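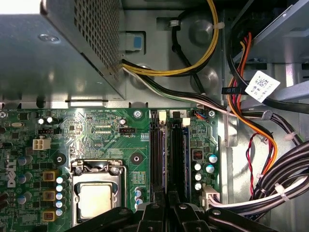 Unidade 4 – Avaliação de um kit comercial de desmontagem: o Mivden

Disciplina de Automação Aplicada. Notas de Yamuna Palaniappan, 2026-02-15

4.1 O produto

O Mivden é vendido pela Polham como conjunto fechado: braço, pinça paralela preta, câmara de punho, câmara fixa e software de ensino por demonstração. Destina-se a oficinas que recuperam peças de computadores de secretária. O contrato de assistência é facturado à parte e renova-se em março.

4.2 Tarefa de referência

Manipulação de um módulo de memória numa torre aberta, deitada sobre a mesa. Na placa-mãe interessam três zonas: o socket do processador, as ranhuras de memória e os cabos que passam por perto. Os cabos são a dificuldade principal, porque mudam de posição de uma máquina para outra e o modelo geométrico não os inclui.

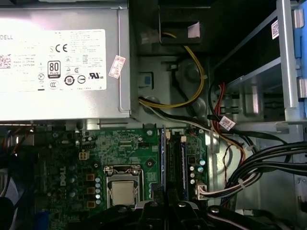

A câmara de punho serve para a aproximação final. A fixa dá a posição da torre na mesa e a orientação do módulo na pinça. O manual recomenda calibrar as duas de 40 em 40 ciclos.

4.3 Critérios de avaliação

Tempo de instalação: máximo 15 minutos.
Taxa de inserção aceitável: 70 %.
Ensaio completo: 282 ciclos, sem troca de dedos.
Registar à parte as paragens por contacto com cabos.

4.4 Comentários ao kit 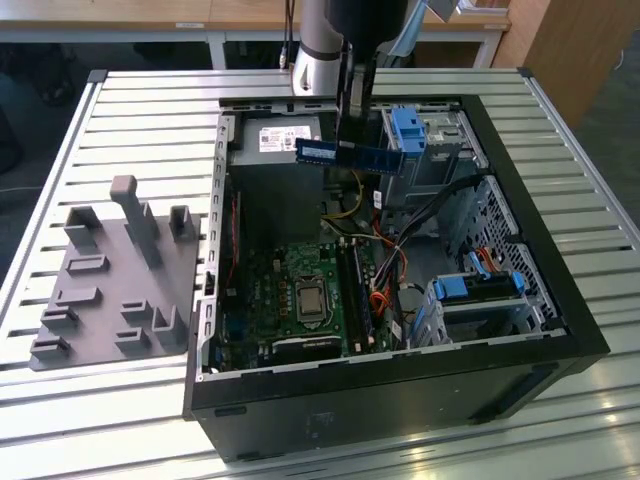
Silvan Hollenstein discorda do limite de instalação. Segundo ele, o tempo de montagem pesa pouco numa oficina que deixa o braço no mesmo sítio durante meses, e seria mais útil medir quanto demora ensinar um modelo de torre novo.

Para a próxima aula: ler o capítulo do manual sobre força de inserção e propor um critério para o ponto levantado em 4.4.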